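The Slow Loss of Strength

An absorbable stitch is designed to fail. Making it fail on schedule depends mostly on keeping it dry.

By Hooman Mohammadi

The conditioning room at the Killimton plant is kept drier than most deserts. Visitors are asked to drink a glass of water first and to keep the door open for as little time as possible. On the far side, braided thread is wound on perforated metal cores and held under a flow of dry nitrogen until the residual moisture falls below the limit written on the batch card. The thread is a copolymer of glycolide and lactide. Left on an open shelf in a damp room, it begins to break down before anyone has used it.

Absorbable sutures of this type are polyesters. Each chain is a long series of ester bonds, and water attacks those bonds by hydrolysis. In the body this is the intended behavior. The chains shorten, the fiber loses strength, and the remaining fragments are small enough to be metabolized and cleared. Loss of strength and loss of mass follow different schedules. A braided suture can lose most of its strength within a month while the material itself stays in place for weeks longer.

A surgeon choosing a thread is therefore choosing a curve. Skin on the face heals quickly and needs little support after the first week. Fascia, the sheet of connective tissue that holds the abdominal wall together, heals slowly and is closed with material that keeps its strength for much longer. Bladder and bowel regain strength comparatively fast. The thread should hold until the tissue can hold itself.

From sheep gut to polyester

For most of the history of surgery the absorbable option was catgut, made from the intestines of sheep or cattle. It was split, cleaned, twisted, dried and polished to size. The body removes it with enzymes, and the rate depends on where it is placed, whether the site is infected, and how the strand was treated. Tanning with chromium salts slows the process, which gave the trade its two standard grades, plain and chromic.

Catgut had good handling when wet and poor predictability. Polyglycolic acid, the first synthetic absorbable suture to be widely used, came to market around 1970 and replaced an enzymatic process with a chemical one. Hydrolysis still varies with temperature and acidity, but much less than enzyme activity varies between patients. Copolymers followed, then monofilaments with longer strength retention. The monofilaments pass through tissue with less drag than a braid. They also keep a memory of the shape in which they were packed, and their knots need more care.

The sizing system is older than any of these materials and has outlived several of them. Sizes once ran upward from 1. As manufacturers learned to make finer strands, they added 0, then 00, then 000, written today as 2-0, 3-0 and so on. More zeros mean a thinner thread. Size 10-0 is finer than a human hair and is used mainly on the eye.

What a wound asks of a thread

Published strength figures come from a straightforward test. The strand is tied in a knot, clamped at both ends and pulled until it breaks. The knot matters because it is nearly always where the strand gives way. A knot bends the fiber sharply, concentrates the load on the outside of the bend and adds shear where one loop crosses another. A strand pulled without a knot will carry noticeably more.

Tissue complicates the picture further. It swells after an operation, so a stitch set at the correct tension can be too tight the next day and begin to cut into the edges it was placed to support. In many closures that open again, the thread is intact and has pulled through the tissue. Spacing and depth of bite are as important as the strength of the strand.

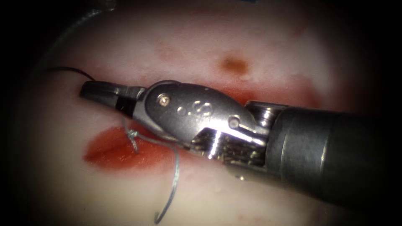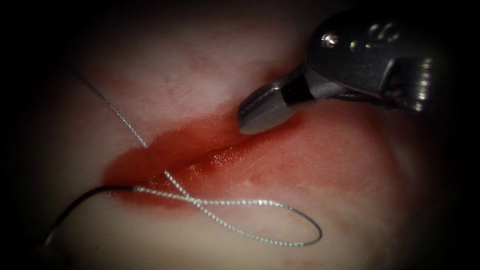
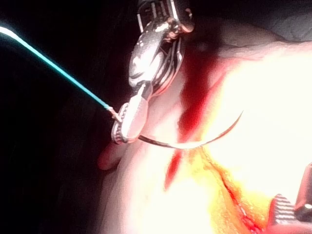 Photos: Setby Surgical Skills Laboratory

The needle is part of the same specification. Most sutures are now sold with the needle already attached: the blunt end is drilled or formed into a channel, the strand is inserted, and the metal is crimped around it. The older arrangement, an eye with the thread doubled through it, makes a wider hole than the thread can fill. Point geometry is selected by tissue. A tapered point spreads fibers apart and suits bowel and vessel. A cutting point has sharpened edges and is used where the tissue is tough, as in skin.

Crimping has narrow tolerances. If it is too loose, the strand slides out under load. If it is too tight, the metal nicks the fiber and creates a weak spot exactly at the junction. Operators at Killimton pull samples from each run and record both the force and the manner of failure. A strand that slips and a strand that snaps can give the same number for opposite reasons.

The packet as a component

Bahman Shojaei runs the stability program for Jalali, the company that owns the Killimton plant. His laboratory is across the river in Sikbridge, in a building that used to handle seed testing and still has the seed cabinets. They have been refitted as climate chambers.

"People treat the foil as packaging," Shojaei says. "We treat it as part of the device. The polymer is the same on day one and day 1,000 only if the foil has done its job."

A finished suture is placed on a paper or plastic tray, sterilized with ethylene oxide while the pouch is still vented, dried again, and sealed in aluminum foil laminate. Steam cannot be used, as it would begin the hydrolysis everyone is trying to prevent. Gamma radiation is ruled out for many of these polymers too, because it breaks the chains directly. Ethylene oxide is toxic and must be driven off before the pouch is closed, and the final drying step does part of that work as well.

The seal is the weak point. Aluminum foil is close to a perfect barrier to water vapor, but the heat-seal layer that joins two sheets of it is plastic, and vapor can travel sideways through it from the cut edge. The path is long and thin, so the rate is low. A crease across the seal, or a fiber trapped in it, shortens the path.

The Sikbridge laboratory is in the last part of a study that began with 1459 pouches. They were divided among chambers at different temperatures and humidities, and a set is withdrawn at each time point, opened and tested for knot strength, viscosity and moisture. Viscosity is the early signal. When dissolved in a suitable solvent, a polymer with shorter chains makes a thinner solution, and that change shows up before the strand loses measurable strength.

Of the full set, 164 pouches were creased on purpose before storage, using a jig that folds the seal over a steel edge. Shojaei says the idea came from a returned carton in which the pouches had been packed upright and then crushed. In the most humid chamber, more than 70 of the creased pouches have so far shown a moisture reading above the internal limit. All of them still passed the knot-pull test on the day they were opened. The question for the remaining months is how long that stays true.

Accelerated aging gives only a partial answer. The usual practice is to raise the temperature and assume that reaction rates climb by a fixed factor for each 10 degrees Celsius. The assumption works within limits. Above its glass transition a polymer behaves differently, with chains that move more freely and take up water faster, and a result obtained there says little about a storeroom shelf. The chambers at Sikbridge are therefore held below that point, and the study is slow.

Storage after delivery

Most suture boxes carry an upper storage temperature and an expiration date. Few carry anything about the state of the packet, beyond an instruction to discard it if opened or damaged. An opened foil is unambiguous. A creased one is left to the judgment of whoever is stocking the cart.

Racks are a common source of creasing. Boxes with a tear-away front are meant to be emptied from the bottom, and when a box is overfilled from another one the pouches bend at the corner. Sterile stores that refill by replacing the whole box avoid this, at the cost of shelf space. Some hospitals have moved the shorter-lived absorbables out of rooms next to washers and autoclaves, where the air is warm and damp for much of the day.

Expired stock has its own uses. Training departments take it for knot practice, where strength retention does not matter, and it is normally marked and kept apart from clinical supplies. Shojaei's group has asked for some of it back. Pouches that have spent years in real storerooms, with whatever folds and summers they have been through, provide a check on the chambers. The first cartons reached Sikbridge in March and are being opened in order of expiration date, oldest first.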